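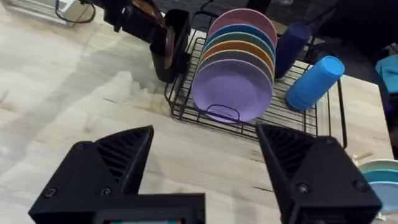 Forkano opens its building to the public one Sunday every winter, and I have now driven to Zodow to look at dish racks, on purpose, in January. The company sells kitchen goods to people setting up a first apartment, and the open day is its chance to show you the stuff on real tables before you buy it from a screen. Room 4 was drying and storage. I went in expecting to spend a minute there and spent most of the morning, mainly on account of a black wire rack with round plates standing in it: pink at the back, then blue, teal, orange and gray, with a lavender one up front showing its whole face like the lead singer. I own white plates. I have owned white plates my entire adult life and had considered the matter closed.

The drive, for anyone thinking of going, is fine until Abubakar, where the exit sign comes after the exit. Parking is behind the building. Admission is free, but the coffee is not, and the muffin that comes with it if you aren't paying attention brings the total to $11.

You start in a hallway of storage jars, which I can report have lids. Room 2 is pots and pans, and that's where the crowd was. People will line up to lift a skillet and put it down again. I lifted one and put it down again. It was a skillet.

Back to Room 4. The tables there are pale butcher block, knots and stains included, and I liked those better than anything in the gift shop. A showroom table usually has the look of something that has never met a spoon. These had faint rings in the wood and a good scattering of dark spots, and I felt I could have put a mug down without being followed.
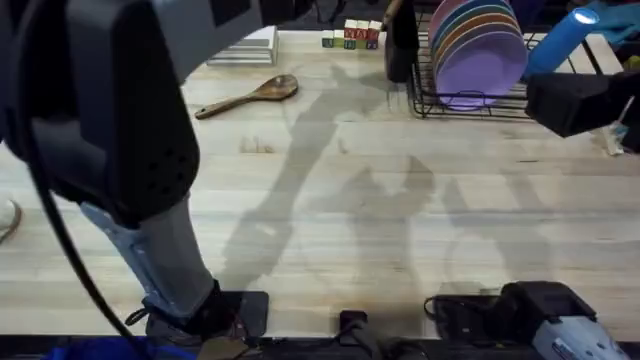 Wooden spoon on the butcher block, Room 4.

I have opinions about wooden spoons, and the main one is that a house needs two and ends up with nine. The one on the table had a long handle and an oval bowl with nice dark grain in it. I picked up its cousin in the shop later and the handle was long enough for my stockpot, which has eaten shorter spoons whole. Care advice was printed on a card by the register: wash by hand, dry right away, oil now and then. I do the first.

The far side of a table is where I always look at these things, since the near side is for display and the far side is for whatever there wasn't room for. Forkano's did not let me down.
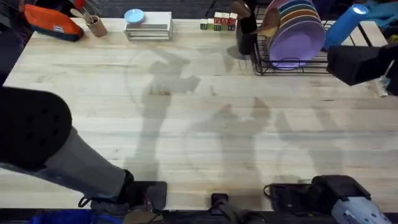

Along the far edge: orange pouch, wooden cup of utensils, stacked trays with a light blue plate on top.

I would have bought the pouch. It was a cheerful orange with navy trim and a zipper, and I asked at the desk whether it was in the catalog. The catalog runs to 528 items and the pouch is not among them. The trays are, white and wood both, and they stack into a tidy block that would take up exactly the shelf where I currently keep the things I don't want to think about. The little round plate on top finished it off nicely. A wooden cup for wooden utensils seemed a bit much to me at first, and then I pictured the jam jar I use at home and kept quiet.

Lunch was a sandwich in the car. The afternoon talk was on the Geline line of towels, arriving in June, and covered absorbency at a depth I wasn't dressed for. I left by the side door during the slide on hems and went back to the racks.

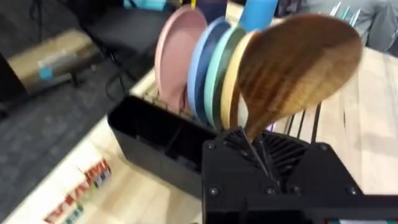 Spoon up front, plates upright in the rack, black utensil caddy at the left.

Seen edge-on, the plates make the best case for the whole business. Pink, pale blue, a minty teal and a cream yellow, all leaning the same way like commuters. The rack holds each one in its own slot, and the caddy fits onto the rack itself, so your forks aren't off in a mug somewhere near the toaster. It has dividers inside. My current rack is a towel.

Complaints: the signs between rooms assume you already know where you're going, and the cups had no prices on them — I wanted a navy one and would have paid something foolish. The shop also closes before the building does, so buy first and wander after.

I came home with one rack, one spoon (see above re: nine) and a teal plate. The plate is in the rack now, next to all the white ones, looking overdressed.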